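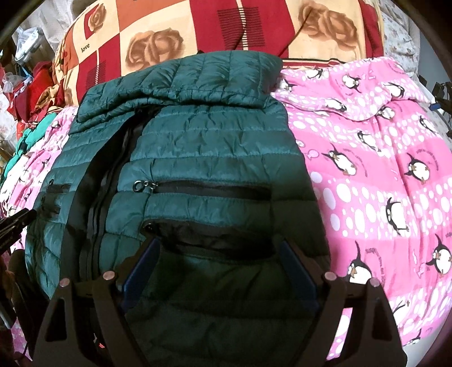

Photo: Mohit Nishad

Pranbridge Lay Fellowship
Progress report to the MacPherson Fund
2018-05-09

Grant purpose: formation program and retreat house repairs

The grant has now been in use for two quarters. The fellowship has 22 members in formation, meeting in two groups. Renu Rajput leads the evening group and Neelam Kandpal the morning one. Both groups have finished the first part of the course, on prayer and Scripture, and have started the second, on parish service. Two people left the morning group after moving away. One has asked to finish by mail, and we have agreed to this.

The retreat at Vondska House went ahead as planned. Sister Manju Prajapati gave the talks. The members asked for more silence on the second day, so the afternoon session was dropped and the chapel stayed open until supper. We will keep that schedule next time.

Spending to date is $2,830 out of the $3,257 awarded. Most of it went to room and board at Vondska and to the printing of the course books. The printer's bill came in higher than quoted — we had left out the binding — and the difference was met from the fellowship's own collection.

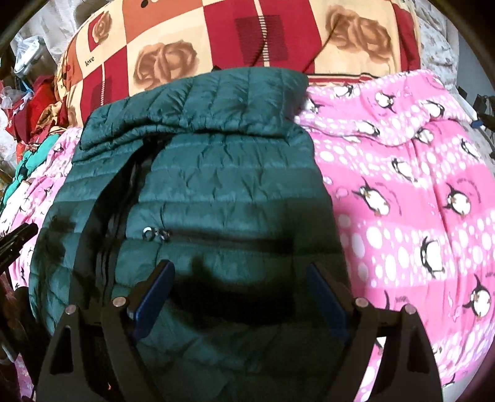
Work still to be done

The side door at the retreat house has been rehung, but the ramp has not been started. Nevzat Sarıgül has looked at the site and will send a price in writing. We have set aside $400 for materials.

The course books need a second printing with the corrected psalm numbers in chapter four. Neelam Kandpal has the marked copy.

Members of the evening group will begin home visits with the parish at the end of May. Each will go with an experienced visitor for the first month. Renu Rajput will keep the visit list and include a short account of it in our final report.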